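Kirkstead Paper Mill Open Day

April 2021
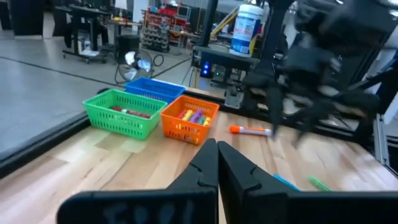 Baskets of markers on one of the tables, for those who came to draw.

I have driven past the Kirkstead mill for 9 years on the way to somewhere else, usually with the windows up. A paper mill has a smell, and the kindest thing anyone in Dukemstead will say about it is that you stop noticing after a while. When the mill announced its first open day since the new owners took over, I signed up mostly to find out whether that was true. (It isn't, or a morning isn't long enough.)

Entry was by timed ticket, in small groups, masks on. You parked in a field across the road and walked in past the wood yard, where the logs were stacked higher than my house and had a sprinkler going over them. I had always assumed the sprinkler was for fire. Our guide said it was to keep the logs from drying and splitting, and she said it like a person who had been asked about fire 400 times already that day.

From there we went into the pulping building with foam earplugs and a headset each. My headset picked up the group ahead of ours, so I learned about bleaching while looking at bark. The debarking drum is a long steel tube that rolls the logs against each other until they come out bare, and it makes a racket I could feel in my fillings. A boy of maybe six watched it with complete devotion and had to be carried out.

The paper machine itself is the reason to go. It is 101 yards long, and you walk beside it on a raised catwalk. Wet stuff like thin oatmeal goes in at one end. At the other end there is paper, being wound onto a roll the size of a delivery van. I looked hard at the middle and still can't tell you where one becomes the other. The sheet moves at some 2,000 feet a minute, and when it breaks, which it did while we stood there, a horn sounds and three people walk over without hurrying at all.

The finishing room was quieter and a lot less fun, unless you enjoy pallets. Most of what the mill makes goes out as plain copy stock. They also run a heavier drawing paper sold under the Nultetti name, and I was pleased to find I already had a pad of it at home, unused, from a January when I was going to take up sketching.

The tour let out by way of the gift counter. Lunch was from the Rosales truck in the parking field — pork tacos, very good, with a line to match. Eat before your tour if you can. The later groups got beans.

Tours are free and take a little under two hours. Wear closed shoes, as they do check, and a man in front of me did the whole thing in borrowed rubber boots. The catwalk has steep open stairs at both ends and no elevator. The mill plans another day in the fall, with tickets through its website.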